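Orkerham Open Day Picks – README

Recordings from the bin-picking demonstration at the Orkerham workshop open day, 3/8/25. Maintained by Viola Vitale. Please read the part about the labels before you write to me about the labels.

What's in it

1,118 pick attempts, logged over one long day in front of the public. Each attempt has a folder with the joint log, the gripper log, stills from the fixed camera and a one-line outcome file. The outcome is either "picked", "dropped" or "other". "Other" covers 93 attempts and a fair bit of human behaviour.

The demonstration was meant to run off a tidy script. Visitors were invited to call out a colour and the operator would queue a block to match. Most of them called out red or green. A persistent minority wanted purple, and those requests are kept in visitor_calls.txt for the sake of completeness.

How it was collected

The day ran in 13 sessions with a break for lunch, which went over. Between sessions the blocks were tipped back into the bin by whichever kid was closest, so starting layouts are about as random as you'll find anywhere. Session 2 used the Suselmont planner; all the others used Longo, our own, which is slower and sulks less. The planner name is in each session header.

Speed was capped well below what the arm can do. Several visitors remarked on this. One grandfather offered to do the job himself for half the money, and we have his details.

Known problems

Session 7 has no audio. There was never meant to be audio, but the first six sessions have it, mostly of someone explaining the sausage sizzle.

Timestamps in the first session follow the clock on the old Sestgate logger, which had views of its own about daylight saving. A corrected column was added in January. Use that one.

Colour labels were typed by hand. "Grn", "green" and "GREEN" all mean green. "Geen" also means green.

Stills

The camera stayed put all day, so the bin, the clamps and the cardboard under it make decent landmarks if you want to register one session against another. Expect cables in front of things. The dress pack takes up a good share of the view whenever the arm is down in the bin, and any block detector that can't cope with a yellow hose-sized cable will have a miserable time.

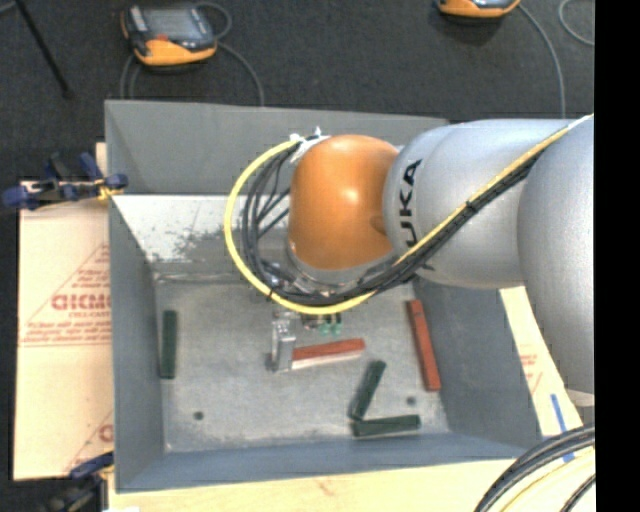

KUKA arm in the bin, gripper beside a red block. One other red and three greens still lying about.

Licence and contact

Free for teaching and research. If you publish, cite the open day by name and send Viola a copy – she reads them. Bug reports go to the same address, and corrections to "Geen" will be considered for the next release.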